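Looking after a big white worktable

I get asked about our white table more than anything else in the Hedville workroom, usually by people who have just bought one and are already regretting it a little. Please don't regret it! A white top is lovely to work on. It throws the light back up at you, and when you drop a tiny black screw you can find it again. It does show every mark, though, so it wants a bit of regular attention, and after a few years of getting this wrong in various ways I have a routine I'm happy to pass on.

You will need two soft cloths, a bowl of warm water with a small squirt of washing-up liquid, a dry tea towel, a white eraser (the ordinary school sort) and a shallow tray for the small things that live on the table.

Before you start

Pick a time when the daylight is coming in sideways. I do ours first thing on a Thursday, before anyone has put a mug down. Under the ceiling lights a white top looks clean from nearly every angle, and then the sun comes round and you see what you missed.

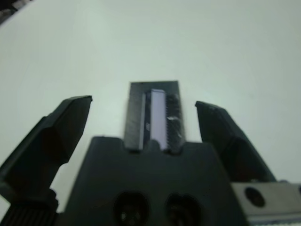
Can I use a cream cleaner on a white top?
I'd keep it for the sink. The gritty ones leave very fine scratches, and those scratches hold on to dirt, so the table looks grey again sooner than it did before. Washing-up liquid will shift most things if you give it a minute to work.

Step 1. Gather up the small things

Go round with your tray and collect the little boxes, pens, labels and offcuts. Lift each one straight up. I know this sounds fussy, but dragging a hard box across the surface is how half of our scuffs got there, particularly if there's a bit of grit underneath. Turn each thing over and give its bottom a wipe before it goes in the tray.

Anything heavy or fixed down can stay where it is, and you simply clean up to it. Cherry Mae Talavera, who shares the room with me, keeps anything flat and black on the side nearest her chair so she doesn't lose track of it, and I've come round to that way of thinking. Give small things a home on the table and they stop wandering.

While you're at it, have a look at what has drifted across from the other furniture. We have a long desk with a light wooden top over by the window, where the monitor and the little lamp live, and a surprising amount of its clutter ends up on the white table by the end of the week. It all goes back before I wet a cloth.

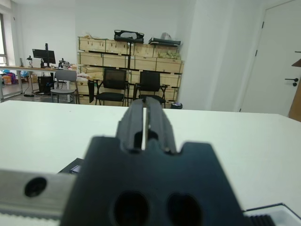
Step 2. Dust dry, then wash

Wipe the whole top with a dry cloth first, working from the far edge towards yourself. Then wring out your second cloth until it hardly drips and go over the top again in long overlapping strokes. I work in strips of 600 mm or so, which is as far as I can comfortably reach without leaning my jumper in the suds. Dry each strip with the tea towel before you move on to the next – soapy water left to dry by itself leaves a bloom that you'll only have to polish off later.

Step 3. Deal with the marks

Once the top is dry you can see what is dirt and what is damage. Grey specks and faint streaks are often just rubbed-off rubber or metal, and the white eraser is very good on those. Small circles, light pressure, brush the crumbs away with your hand. Try it in a corner first if you don't know what your table is made of. 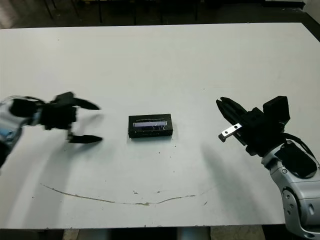 Some marks won't come out, and I would leave them alone once you've given them a fair go. I spent most of one May rubbing at a single scratch and all I got for it was a dull patch the size of a saucer, which bothered me far more than the scratch ever had. A working table is allowed to look worked on.

For sticky label residue, lay a damp warm cloth over the spot for 9 minutes (I make a cup of tea, it comes out the same) and then roll the glue away with your thumb. Don't be tempted by a blade.
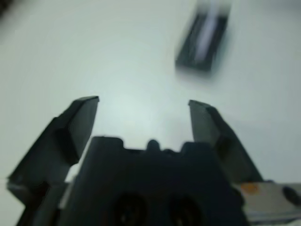 Step 4. Put things back

Check that the top is properly dry, especially along the front edge where your sleeves go. Put the small things back one at a time, set down gently and lined up with the long side of the table. If a box has rough corners underneath, stick a scrap of felt on each one.

How often?

A quick dry wipe at the end of the day and the full routine once a week is plenty for us. If you use glue or ink you may want to do it more often, and a cutting mat will save you a good deal of eraser work. Raghavendra Panicker wrote to ask about waxing his. I haven't tried it on ours, so if you have, do leave a note in the comments and tell us how you got on.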